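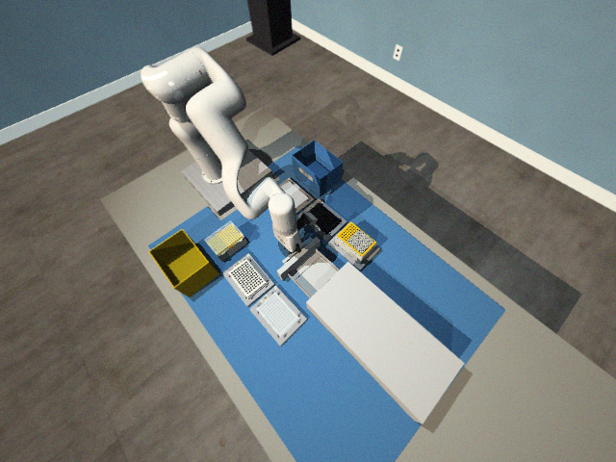
Progress report on the feature film Matgate, second payment period, prepared for the production fund by Adesuwa Dauda, line producer. The script has changed less than we promised you in October, and I would sooner say so at the start than have you find it on page 31. Normunds Rimkutė has delivered a fourth draft. It is shorter, the sister's story is clearer, and the ending still doesn't work. The director, Hjalti Eyvindsson, is very fond of bold colour. I have no quarrel with the colour, but a strong look has carried weak third acts before and I don't want us to lean on it.

Script
Normunds says the silence in the last reel is the point. Maybe it is. Of the 10 people who came to the table read, four thought Irena had forgiven her brother and the other six thought she had left for good. Hjalti calls that a healthy split. I think a fair number of them were guessing. We have asked for one more pass on the final three scenes only, and we've agreed that nobody touches the dinner scene, the best thing in the draft.

Casting
Dulce Cuevas is confirmed as Irena and has signed. Her reading was very good, quieter than I expected, and she found humour in lines I had marked for cutting. The brother is still open. Mirsad Begović read twice and is Hjalti's first choice. He is a stage actor and he played it large both times. Hjalti believes he can bring him down in rehearsal. I would like to see that on camera before we make an offer, and a test is booked.

Schedule
The shoot is planned at 31 days, unchanged. I have doubts. The ferry scenes are down for four days and depend on calm weather, and the boat's owner has only given us his word so far. If we lose one of those days there is no slack to put it in. Hjalti has offered to drop the night crossing if it comes to that. I have that in writing.

Money
We are inside the budget for this period, mainly because we haven't spent the casting allowance. Please don't read that as a saving. Music is the one line I expect to go over. Hjalti wants Stotano, who record under that name only, and their first quote was well above what we had set aside. We have gone back with a smaller request — a main theme and two short cues — and are waiting to hear.

Sales
Kjærgaard have read the new draft and say they are keen. They said the same about the third draft and made no offer. Until there is a figure on paper I am leaving them out of the finance plan, and I'd ask the fund to do the same.

What we need from you
Approval to move the script deadline back by 10 working days, and release of the second payment once the brother's part is cast. I would understand if you wanted to hold the payment until you had read the new ending. I probably would.

Adesuwa Dauda
Thu 15 February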